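We use cookies to keep this site working. Accept / Manage settings

Section 4: Setting out the cloth and items for mixed-item picking

This section applies to staff moving from hand sorting to attended robot picking at the Bimorthorpe site. The operator no longer lifts each item. The work is now layout, watching and recording.

4.1 Before you start
1. Confirm the arm is in hold and the stop button is within reach.
2. Lay the red cloth over the table. Smooth large folds out from the centre toward the edges.
3. Brush off lint. Small specks will not affect picking.

4.2 Placing items
4. Set out the items on the Fodar pick list. Leave open cloth between them so the fingers can close on either side.
5. Stand jars and tubs upright. Lay wrapped bars flat.
6. Enter layout code 424 and release the hold. 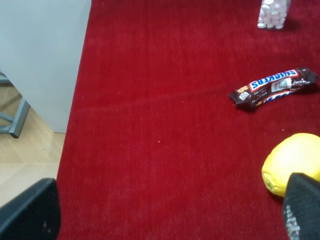
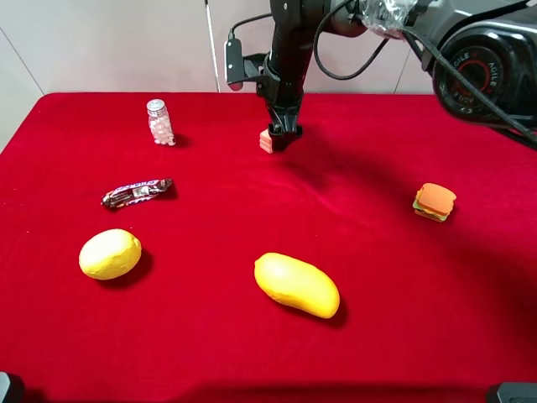 Nallel Packing, Attended Automation Team
Red cloth layout: lemon, wrapped bar and clear container of small candies

7. Stay at the station during the first two picks. Keep hands off the cloth while the arm is live.
8. If an item is dropped, press hold before you reach in. Record the item and its position on the shift sheet.

CAUTION: Check that cables at the wrist can move freely. Do not tape them to the arm.

NOTE: Crinkled wrappers can reflect light. If the wrist camera reports fault 1746, turn the bar slightly and retry.

4.3 Changes to shift duties
Station breaks are taken with the arm in hold. Two trained operators must be signed on before the Tuesday changeover. Staff who prefer to remain on hand sorting should speak to Thulani Mkhize before their training is booked. Pick counts are used to adjust layouts and are not part of individual staff reviews.

Continue to Section 5: Clearing the Potgieter tray.

Contact the team | © Nallel Packing | Back to top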